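**Handout 2: notes from our visit to the Floltitz open day**
Course 208, February 2019

What a morning! For those who missed the bus, most of the demo was about soft things: fleece, upholstery, cushions. We've spent weeks on rigid blocks, so please read this before you start problem set 2.

Wycliffe Ondieki ran the session and took questions the whole way through (thank you!). His main point was that cloth has no fixed shape, so the hand can't rely on a stored model. It has to look again at every step, and a camera near the wrist gets close enough to do that. 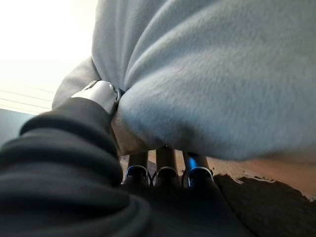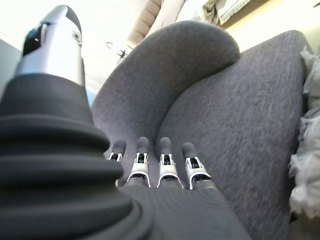
*Wrist views from the demo. First: gray fleece, gathered at a metal ring or clip. Second: the left hand at the armchair.*

Things to look for:

- **Occlusion.** In the second view the thumb hides part of the leftmost finger. How would you estimate where that finger is?
- **Light.** Both views have a washed-out background. Ondieki said the Drondard log has 2548 grasp attempts, and glare is tagged in 559 of them. I'd love to see someone dig into that!
- **Padding.** Find the padded fingertips and compare them with the Ruva gripper from January.

Reading: Wanyama notes, sections on folds and contact.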